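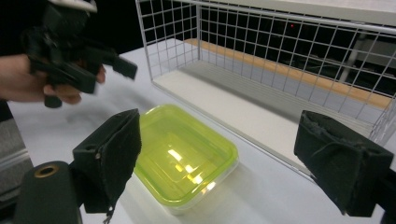 ## Sorting lidded food containers into a wire basket

This page covers storing plastic food containers with their lids in a single open wire basket, on a shelf or in a deep cupboard. It applies to containers kept empty between uses. Glass dishes are dealt with on a separate page, as their weight changes the order of loading.

### What is needed

- One rectangular wire basket, open at the top
- The containers and every lid in the house, including those in the fridge, the car and the office drawer
- A clear table
- A tape measure
- A dry tea towel
- A pencil and a strip of masking tape

A square-grid basket is easier to work with than one with bars running in a single direction. Small lids stood on edge will slip between parallel bars and hang underneath, where they catch on whatever is on the shelf below. If the grid is wide enough to let a lid corner through, put a flat panel in the bottom. Thin plywood, stiff card or an offcut of plastic sheet will do. Cut it 2 mm short on each side so that it can be lifted out for cleaning.

### Step 1: Measure the shelf first

Measure the depth, width and clear height of the shelf. The clear height is taken from the shelf surface to the lowest obstruction above, which in a cupboard is often the hinge plate or the front rail and not the shelf overhead.

Subtract the height of the basket. The remainder is the hand clearance. Allow at least 10 cm. With less than this the basket has to be pulled out each time a container is wanted, and in practice the containers will be left on the worktop.

Wire baskets taper. Measure at the rim and again at the base, and use the rim figure for fitting the shelf and the base figure for planning the contents.

### Step 2: Pair every lid with its body

Put each lid on its container and press all the way round, finishing at the corners. A rounded rectangular lid seats at the corners last. If one corner lifts when the opposite one is pressed, the lid is either warped or belongs to a different size.

Sort into three groups:

1. Lid and body fit.
2. Body with no lid.
3. Lid with no body.

Colour isn't a reliable guide. Manufacturers change shades between batches, and lids fade with washing at a different rate from the bodies. A lime-green lid on a body of another tint may be a perfect fit, and two greens that look identical may differ by a few millimetres. Go by the fit.

Keep groups two and three in a bag for a fortnight. Missing parts tend to come back from lunch bags during that time. Whatever is still unmatched goes out, with one exception: a deep body without a lid is useful as a drawer divider.

### Step 3: Check condition

Look at the following on each pair:

- **Rim.** Run a fingertip round it. A nick deep enough to feel will leak.
- **Raised ridges on the lid.** These stiffen the lid and on many designs locate the base of the next container when stacked. Grease collects along the inside edge of the ridge. Clean with a soft brush, warm water and washing-up liquid.
- **Base.** Place the container on the table and press each corner in turn. If it rocks, it won't stack more than one high.
- **Surface.** Frosted plastic hides scratches. Tilt it under an overhead light and look along the surface, not down on to it.

Dry everything with the tea towel and leave the lids off for an hour before going on. Water held under a lid ridge or a rolled rim is the usual cause of a stale smell in stored containers.

### Step 4: Decide whether to store closed or nested

Closed storage keeps each pair together and takes up the full volume of the container. Nested storage puts the bodies inside one another with the lids filed separately, and takes far less room.

As a working rule, store closed any container used daily and any with an odd shape. Nest the rest. A household with two daily lunches can keep two closed containers at the front and nest everything behind them.

Closed containers should have the lid resting in place, unsealed – one corner left raised is enough to let air in.

### Step 5: Load the basket

1. Set the basket on the table with a long side facing you.
2. Stand the spare lids on edge against the far long side, largest at the left. A narrow wooden strip laid on the base in front of them stops their lower edges sliding forward.
3. Place the nested bodies next, largest at the bottom, open side up.
4. Put the closed containers at the near side, flat, lid uppermost.
5. Fill the remaining gap with the smallest items, such as sauce pots, gathered in one open body.

Nothing should stand above the rim except the lids at the back. If the basket won't take everything, remove containers until it does. A second basket postpones the problem and uses a shelf.

### Step 6: Label and place

Write the number of pairs on a strip of masking tape and stick it to the inside of the cupboard door. When a container is lent or thrown away, alter the number. Pencil is adequate and can be rubbed out.

Slide the basket in with its short side to the front if the shelf is deeper than it is wide. Lift it over the front rail – dragging it will mark painted shelves, particularly where the wire ends have been left rough. Rough ends can be capped with a dab of clear silicone.

### Faults

| Fault | Likely cause | Remedy |
|---|---|---|
| Lids fall forward | No stop at the base | Fit a strip, or move nested bodies closer |
| Nested bodies stick | Stacked damp, or forced | Run warm water over the outer one and twist |
| Base panel bows | Card too thin, or cut too large | Trim, or replace with plywood |
| Basket rocks on shelf | Bent base wire | Press flat by hand on a folded towel |
| Lid no longer seats | Warped by heat | Discard; reshaping does not last |

Recheck the pairs every January, and after any house guest has done the washing-up.

Corrections to the table by Celeste Cordeiro. Page revised November 18, 2022.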